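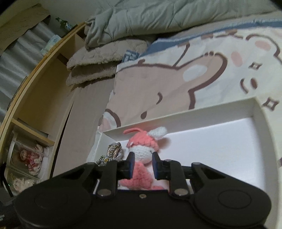

Staging a True Crime: Sound and Space in The Haneck Inquiry

Reynaldo Tiongson
Theatre and Screen Studies, second-year project report

1. Aim

My project looked at how a stage production handles a real-feeling court case when the audience already knows the verdict. I chose The Haneck Inquiry, put on by the student company at Pescombe in September, and compared two performances of it. I wanted to find out whether moving the audience closer to the actors changed how the testimony scenes came across.

2. The production

The play runs for two acts and follows a shipping clerk, Natia, who is called to give evidence against her employer. Most of the dialogue is written as transcript, with pauses marked to the second. The first act stays in the hearing room. The second moves between the hearing room and Natia's kitchen, often with both on stage at once.

The first performance I saw was in the main theatre, with the audience in raked seating. The second was in the Palaniappan Studio, where the chairs sit on three sides and the front row is close to the witness table.

3. Method

I took notes at both performances and handed out a one-page questionnaire after the studio show. I got 19 back. I also recorded a short talk with the director, which came to around 2000 words once I had typed it up.

4. Findings

Most people who filled in the form said the cross-examination was the strongest part. Several mentioned the sound — a low ventilation hum that stops when Natia first contradicts herself. In the main theatre I missed this cue completely. In the studio it was obvious.

The kitchen scenes worked less well up close. Actors had to freeze at the witness table while the kitchen was lit, and from the side seats you could see them breathing. The director told me she would cut the overlap if she did it again and use a plain blackout.

5. Limits

I had no questionnaires from the main theatre, so the comparison there rests on my own notes. I should have organised this earlier. I also knew the story by the second viewing, and that probably coloured what I noticed.

Related projects
Radio drama and the unreliable narrator
Lighting a thrust stage on a small budget
Courtroom scenes in Australian television

Last updated: September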